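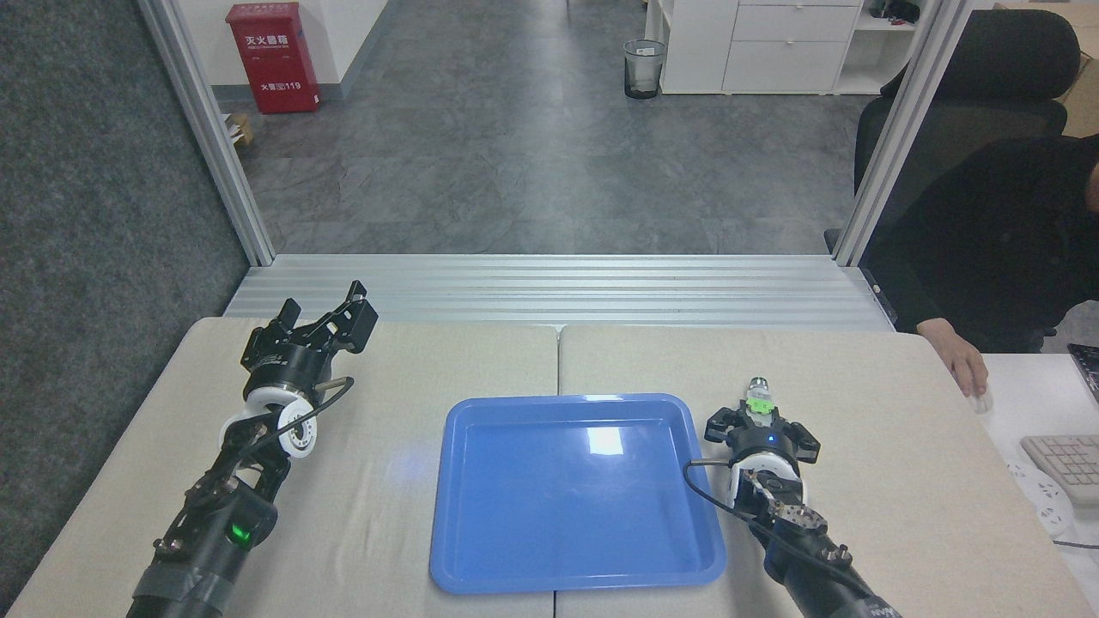

Clomness Magazine – Home and Workplace Desk

The tray goes down first

Most advice on tidying a work table begins with throwing things away. Ours begins with a tray, blue, plastic and empty, set in the middle of the table before anything else is put out. It has raised rims and rounded corners, and the plastic is glossy enough to throw back the ceiling lights. Trays like it are sold in kitchen supply stores, school catalogs and hardware aisles, and few people give them much thought.

We have been looking at trays since March, when a reader in Politis wrote to ask why her sewing table was always a mess by noon. She had drawers, jars and a pegboard. What she lacked was a place for the things she was using right then. Scissors went on the fabric, pins went on the scissors, and buttons went on the floor.

A tray solves a small part of this. It marks off one area of the table for the job at hand. When the job stops, everything in the tray can be lifted and moved in one go, and the table is free for supper or for the next person.

Picking a size

The usual mistake is buying too big. A tray that covers half the table turns into a second table, with the same clutter on it. Leave a forearm's width of bare surface on each side, more if you work with tools that need room to swing. On a table made of two panels pushed together, the tray also helps with the seam, where screws and beads like to collect. Keep the small parts inside the rims and they never get that far.

Rim height matters more than length. A low rim is easy to reach over but lets round things escape. A high rim holds everything and gets in the way of your wrists. For sorting hardware or craft parts, we like a rim as tall as the first joint of your thumb. For paper, go lower.

Rounded corners are worth looking for. Dust and crumbs pack into square ones, and you end up digging at them with a toothpick. In a rounded corner a damp cloth gets it all in one pass.

Color and glare

A plain, strong color makes small things easier to find. Steel washers show up well on blue, and so do wood screws, white buttons and most pills. On a light beige tabletop a blue tray also stands out from the table itself, so you can see at a glance whether it has been put back where it belongs.

Gloss is a trade. Shiny plastic wipes clean faster than a textured finish, but under an overhead light it will show a bright white spot, and a clear bead or a bit of fishing line can vanish in it. Sliding the tray a few inches usually moves the spot. If it doesn't, lay a sheet of paper in the bottom.

What a busy shop does

At Grurkis, a repair shop in Mindau that handles 506 small jobs in a typical month, each job gets its own tray. The shop owns over 500 of them, all the same model, and they stack when empty. A paper slip with the job number goes in first and comes out last. Nothing is allowed to sit on the bare bench overnight, and on Monday morning the benches get wiped before any tray comes off the rack.

The shop tried lidded boxes before that. Lids went missing, and people forgot what was inside. Open trays take more shelf space, but you can check a job just by walking past it.

Few homes need anything like that number. Two trays is plenty for most families, one in use and one spare. Eight is enough for a classroom table, with one at each seat.

The rest of the room

A clear table does not stay clear if there is nowhere for the leftovers to go. Put a wastebasket within a few steps, with a liner in it, so scraps do not get parked in the tray. A mesh basket works fine with a clear bag. Drawers should hold what you use every week, and open shelves are best kept to a few things you can name without looking.

Then there is the end of the day. Empty the tray, wipe it and put it back in the middle of the table. Some readers like to hang theirs up or slide it behind a cabinet, and that is fine in a tight room, though in our experience a tray that has been put away takes a week to come out again.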